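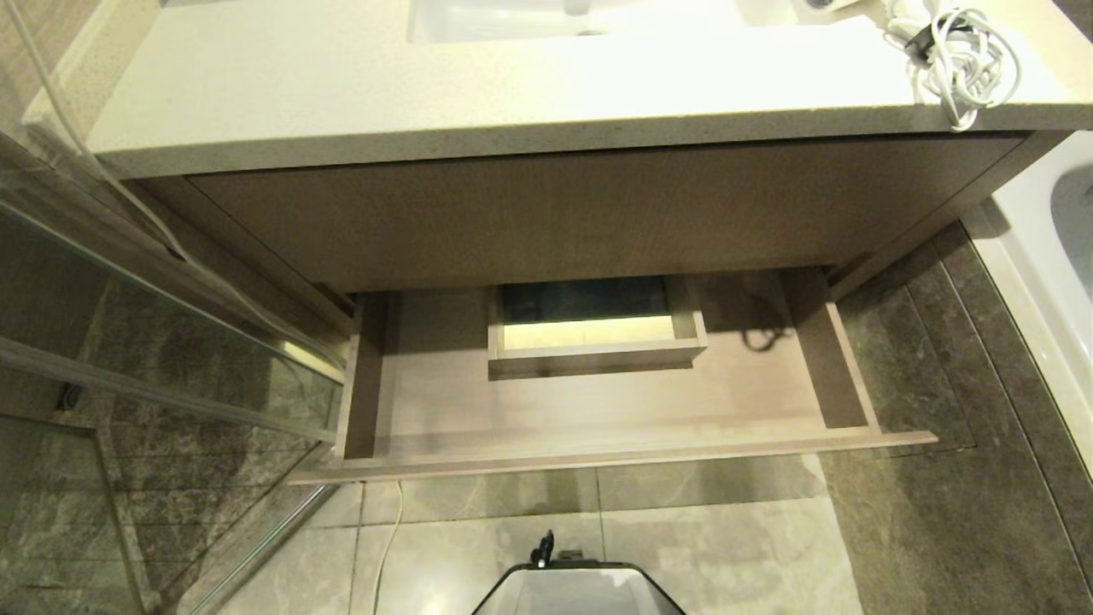 Seeing Saturn's rings from a back garden in Haworth?

mossyboots
Posted 5 March 2023
Hi all, I've bought a secondhand Drukance 500 (my first proper scope!) and I'm dying to see Saturn's rings. Had a go at Jupiter last night and got a wobbly blob with a couple of dots next to it. Is that the scope or is it me?

tinlid
Bit of both, probably. Did you let it cool down outside first? I give mine 20 minutes at least. Saturn's no use at the moment anyway, it's too close to the Sun. Try again in June, before dawn.

Rornon_fan
Disagree about the cooling, a little scope like that is fine in 11. I'd blame the eyepiece. The ones that come in the box are rubbish, get a Milorwood and you'll see the difference straight away.

tinlid
I've had 3 Milorwoods and sent two back, so we'll have to differ on that one. Low power first, mossyboots, and don't look over next door's roof, the warm air makes everything swim.

mossyboots
Oh no, I was looking right over next door's roof. Will move down by the shed. I can't do much about the light round here, mind.

kettle_on
Streetlights won't hurt you for planets, they're bright enough. It's galaxies that suffer. What does matter is your own eyes, so keep the house lights low before you go out.
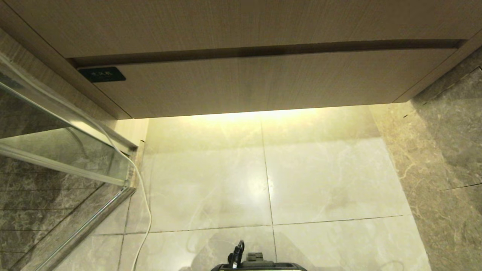 Light under the cabinet

Rornon_fan
For planets you don't even need dark eyes! Save that for the faint stuff.

kettle_on
Fair point, but I still like to see where the steps are.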